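Copos de plástico transparente: o que vale a pena fazer e o que é conversa

Dicas de cozinha

Há conselhos sobre copos de plástico que passam de site em site sem que ninguém os experimente. Bicarbonato para tudo, vinagre para o resto, e uma fotografia de um copo a brilhar que, se calhar, acabou de sair da embalagem. Fui experimentando as receitas cá em casa, umas por curiosidade, outras por teimosia, e fiquei com uma lista bem mais curta do que aquela com que comecei.

Falo dos copos grandes e transparentes, os de água, sumo ou batidos, que se compram para a varanda e acabam por servir todos os dias. Os descartáveis muito finos são outra conversa e não merecem tanto trabalho.

O copo está baço: sujidade ou desgaste?

Antes de gastar produtos, convém saber o que se tem na mão. O baço pode ser calcário, pode ser gordura e pode ser o próprio plástico já riscado. Os dois primeiros saem. O terceiro não sai, por muito que o vídeo prometa.

O teste é simples. Molhe o copo por dentro e por fora e olhe através dele. Se fica transparente molhado e volta a ficar esbranquiçado quando seca, desconfie primeiro do calcário, mas não dê o caso por fechado: os riscos muito finos também se disfarçam com água. Passe um pano com vinagre só numa zona pequena, espere uns minutos, enxague e seque. Se essa zona ficou mais clara do que o resto, era calcário. Se ficou igual, lave-a com detergente e água morna para despistar a gordura. Continua igual? Guarde o vinagre para a salada.

Calcário

Vinagre branco e água morna, em partes iguais, numa bacia onde o copo caiba deitado. Quinze minutos bastam na maior parte dos casos. Já li quem mande deixar de um dia para o outro; experimentei e não notei diferença nenhuma, tirando o cheiro na cozinha de manhã.

Enxague bem e seque logo com um pano que não largue pelo. Deixar secar ao ar, numa zona de água dura, é pôr o calcário outra vez no sítio.

Não junte bicarbonato ao vinagre. Faz espuma, fica bonito, e os dois anulam-se em boa parte. É a dica mais repetida da internet e a que menos percebo.

Gordura

Detergente da loiça, água morna e uma esponja macia. Lave os copos antes dos tachos, ou mude a água. Uma boa parte dos copos «manchados» que me mostram foi simplesmente lavada na água onde já tinha andado a frigideira.

Nos copos com nervuras ou linhas em relevo, a gordura fica agarrada aos sulcos. Uma escova de dentes velha, de cerdas macias, passada no sentido das linhas, resolve. O lado verde da esponja não deve chegar perto.

Deitar o copo para ver melhor

De pé, um copo transparente engana muito. A luz vem de cima e a parede parece limpa. Deitado e inclinado, com a boca virada para baixo, a luz corre ao longo da parede e as linhas notam-se logo. É assim que os verifico antes de os arrumar, de preferência contra um fundo claro e liso. 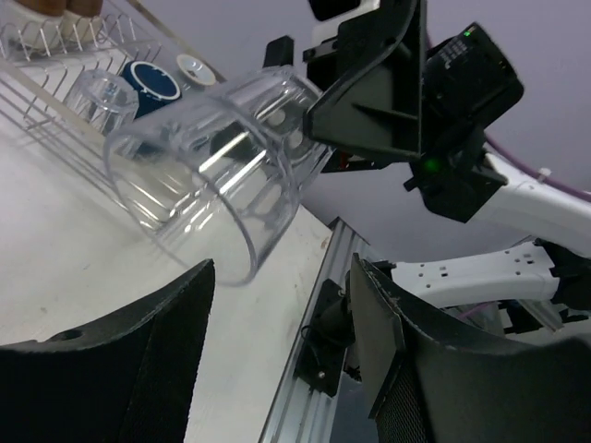
Copo grande deitado na diagonal: os reflexos na parede deixam ver as linhas finas.

Não confunda reflexo com mancha. Rode o copo devagar: o reflexo muda de lugar, a mancha acompanha o plástico. Parece óbvio, mas já esfreguei reflexos com bastante convicção.

Riscos

As receitas para tirar riscos com pasta de dentes merecem toda a desconfiança. A pasta é abrasiva. O que faz, na melhor das hipóteses, é trocar um risco visível por muitos pequenos, e o copo fica com um ar uniformemente gasto. Há quem chame a isso polir. Além disso, o interior de um copo é o pior sítio para andar a fazer experiências deste género.

Também me recomendaram um creme de polimento da Okmont. Não o usei em copos nem tenciono usar, a menos que o rótulo diga, com todas as letras, que serve para superfícies em contacto com alimentos. O que tenho em casa não diz.

Se os riscos estão só por fora, viva com eles. Se estão por dentro e já se sentem com a unha, o copo passa a servir para lápis ou para rebentos de salsa no parapeito.

Cheiros

Café, alho, batidos esquecidos. Uma colher de sopa de bicarbonato em água morna, uma hora de espera, enxaguar. Funciona com cheiros recentes. Com os antigos funciona mais ou menos, e à segunda tentativa falhada eu desistia. O truque do papel de jornal amachucado dentro do copo vem num almanaque de 1980 que herdei; tirou algum cheiro e deixou tinta. Não repito.

Máquina de lavar loiça

Veja o que vem marcado no fundo ou na embalagem. Se não houver indicação, lave à mão. Se houver, ponha os copos no cesto de cima, longe da resistência, num programa de temperatura baixa. O Vicente Escobar, leitor desta página, escreveu a dizer que lava os dele no programa intensivo há mais de 12 meses e que estão impecáveis. Acredito nele. Os meus, da Sorkwood, empenaram na borda muito antes disso, e a borda empenada nota-se quando se bebe.

Arrumar

Copos de plástico encaixados uns nos outros ocupam pouco espaço e ganham riscos a cada vez que se separam. Se tiver mesmo de os empilhar, não passe dos três e meta uma folha de papel de cozinha entre eles. Guarde-os bem secos, caso contrário ficam com cheiro a fechado.

Para separar dois copos que ficaram presos, água fria no de dentro e água morna por fora, durante um minuto, e depois rodar sem puxar. Este é dos poucos truques antigos que me deu sempre resultado. Bater com eles na bancada também os separa, às vezes em mais peças do que se queria.

Quanto a pegar-lhes, segure pela parte de baixo e não aperte a boca. Um copo de parede fina cede com pouca força e, quando fica vincado, aparece no vinco uma linha branca que não volta a ser transparente. Água quente não a tira, já tentei duas vezes.

O que tenho debaixo do lava-loiça para isto

Detergente normal, vinagre branco, bicarbonato, uma escova de dentes reformada e dois panos de microfibra. O frasco de «renovador de plásticos» da Trinbridge continua lá atrás, quase cheio. Deixou os copos escorregadios e tive de os lavar outra vez.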